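The Jumper Pile, or How I Lost a Sunday

I've been promising you something on folding knitwear since March, and Birthe Fogh has now written in twice to remind me, so here we go! My method is dead simple. I lay each jumper flat on the bed, smooth it from the collar down, bring the sleeves in across the front and fold up from the hem. The bed is the right height for my back and there's plenty of room to spread out.
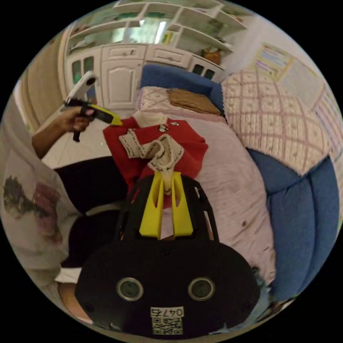
Should you hang knitted things if the wardrobe has space?
Better to fold them. Hangers pull the shoulders out of shape, and heavy wool drops a good inch or two over a winter.

Children's knits are the fiddly ones (all those collars and cuffs), and the thick ones spring open again the minute you turn your back. I fold those in three and put them at the bottom with something heavier on top. Dark things go in a heap of their own, and blankets wait till last.
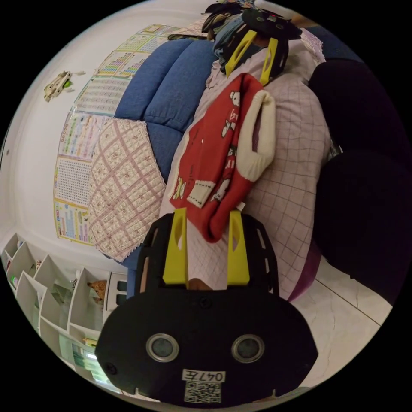 Blankets I roll, by the way, and stand on end in the cupboard so I can pull one out without the whole lot coming down on my head. Eyvindur Egilsson swears by flat stacks, but he has deeper shelves than I do, lucky man.

Next month it's socks, and I'd love your tips before then. Drop them in the box at the Gotport library or just reply to this newsletter.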